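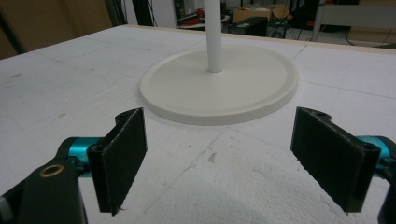

Retirada de comentarios en el periódico estudiantil de la Universidad de Stunton: informe de proyecto

Autora: Upendo Kaijage
Asignatura: Comunicación política y espacio público
Entrega: 12 de octubre de 2021

1. Objeto

El trabajo examina la aplicación de las normas de participación de Kirui, periódico digital de los estudiantes de Stunton, durante el debate sobre el cambio de nombre del aula magna Clorkov. Se pregunta si la retirada de comentarios se ajustó a los motivos previstos en el reglamento o si dependió de la postura del comentarista. No se valora la conveniencia del cambio de nombre.

2. Marco normativo

El reglamento de Kirui admite cuatro motivos de retirada: insulto a persona identificable, difusión de datos privados, publicidad y repetición. El artículo sexto fija además una extensión máxima de 1000 caracteres. El exceso de extensión no figura entre los motivos, aunque la herramienta de moderación, Clavus, lo ofrece como opción en el mismo menú. La redacción confirmó por correo que esa opción venía activada de fábrica y que no se había modificado.

3. Datos

La redacción facilitó una exportación de Clavus con 1326 comentarios, publicados o retirados, correspondientes a todas las piezas sobre el aula magna. Se eliminaron los duplicados generados por el propio sistema y los registros sin texto. El corpus final consta de 1270 comentarios. Los nombres de usuario se sustituyeron por un código antes de la lectura. La exportación conserva el motivo marcado por el moderador, pero no su identidad ni el tiempo transcurrido hasta la decisión.

4. Procedimiento

Dos codificadores leyeron el corpus por separado y asignaron a cada comentario una postura (favorable, contraria, indeterminada) y, en su caso, el motivo reglamentario aplicable. Ninguno tuvo acceso a la decisión de Kirui durante esta fase. Las discrepancias se resolvieron en una sesión conjunta. La categoría «indeterminada» absorbió las preguntas de procedimiento y las respuestas breves cuyo sentido dependía de un mensaje retirado.

5. Resultados

5.1. El insulto fue el motivo más marcado en ambas posturas. La coincidencia entre moderadores y codificadores fue alta cuando el destinatario aparecía nombrado y baja cuando se aludía a un cargo («el decanato», «la delegación»).

5.2. La extensión fue el segundo motivo. Afectó sobre todo a comentarios contrarios al cambio, que eran de media más largos y citaban con frecuencia las actas de la junta de julio.

5.3. Excluidas las retiradas por extensión, no se observó una diferencia apreciable entre posturas.

6. Limitaciones

El corpus procede de un único medio y de un único debate. No se dispone de los comentarios que sus autores borraron antes de la revisión. La baja coincidencia en los insultos a cargos puede deberse también a la redacción del manual de codificación, que no definía «persona identificable».

7. Recomendaciones

a) Desactivar en Clavus la opción de extensión o incorporarla al reglamento con aviso previo al usuario.
b) Definir si un cargo unipersonal equivale a persona identificable.
c) Conservar la fecha y hora de cada decisión en la exportación.

El manual de codificación se adjunta como anexo A.

Trabajos relacionados
- Reserva de salas para actos de asociaciones: revisión de la normativa de Stunton
- Participación en las elecciones a delegado de facultad
- El derecho de réplica en la prensa universitaria
- Cartelería política en los pasillos: estudio de tres reglamentos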